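Buzz from my pedalboard only when the delay is on, help please

Posted in Pedals, Power and Noise
2,155 views

remsidetwang

Hi all, long-time reader and first-time poster, so be gentle. I've got a small board with a tuner, a Fakir overdrive, a Keltine delay and a cheap reverb on the end, all running off one of those daisy chain leads from a single nine volt adaptor. It was fine for months with just the first two. Then I bought the Keltine (second-hand, from the music shop in Cedville) and now there's a high whine whenever it's plugged in. It's worse with the Fakir on and the gain past halfway. It doesn't change when I turn my guitar volume down, which I gather means something, but I don't know what!

I've swapped every patch lead. I've tried another amp. I've moved the whole lot to a different socket in a different room. Same whine. With the Keltine on its own it's dead quiet, so I can't really go back to the shop and say it's broken.

Do I need one of those big isolated power supplies? They cost more than any pedal I own and we've got a gig in June, so I'd like to get it right the first time. Any help much appreciated.

fuzzboxfern
Accepted by the poster

Your pedal's fine, it's the daisy chain. Digital delays have a little clock ticking away inside them, and some of that noise leaks back down the power lead. When everything shares the same lead, your overdrive picks it up and then makes it louder, because making things louder is its whole job. That's why it gets worse as you turn up the gain, and why the guitar volume makes no difference (the noise is getting in after the guitar).

You don't need to buy the big supply yet. I'd do it like this, with the board up on a table so you're not crawling about on the carpet:

1. Take everything off the board and clear yourself a decent bit of space. I do mine in the kitchen once tea's out of the way.
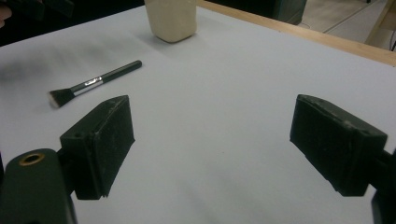
2. Plug guitar into Fakir into amp, nothing else, powered from the adaptor. Turn the gain up and listen. A bit of hiss is normal, a whine isn't.

3. Add the Keltine after it, still on the same daisy chain. The whine should come back.

4. Now unplug the Keltine from the chain and give it its own separate adaptor. Check the label underneath for voltage, and check the centre pin matches too. Please don't skip that, I cooked a lovely chorus that way. Also check the milliamps. Mine says it wants 400, which is a lot more than an overdrive will ever ask for, and yours could well be different.

5. If the whine's gone, put the tuner and reverb back in one at a time. If the reverb's digital it might start up again, in which case that wants its own power as well.

Worst case you end up with three adaptors in a strip taped under the board. It's ugly and it works, and I gigged like that for years. If you get sick of it, look for a supply that says isolated outputs. Plenty of boxes have lots of sockets and all of them are joined together inside, so you'd be paying good money for another daisy chain.

One more thing, keep the adaptors a few inches away from your patch leads. And if you've got a wah, away from that most of all!

valvesandchips

just get a noise gate. had the same thing and a gate sorted it, put it last in the chain and forget about it. or run the overdrive off a battery

fuzzboxfern

The battery's a good shout for testing, and if the Fakir takes one it's free to try. I wouldn't put a gate last though, it'll chop the tails off the delay and the reverb. And you'd still hear the whine under every note you play.

remsidetwang

You star! I borrowed an adaptor from our bass player at practice on Thursday and the whine went the second I moved the Keltine onto it. The reverb doesn't seem to mind sharing, so I've left it with the other two. I tried the battery idea as well, and that worked too, but I know I'd forget to unplug it and it'd be flat by the gig.

Now I've just got to work out why the tuner flickers when I stamp on it, but I'll start another thread for that one.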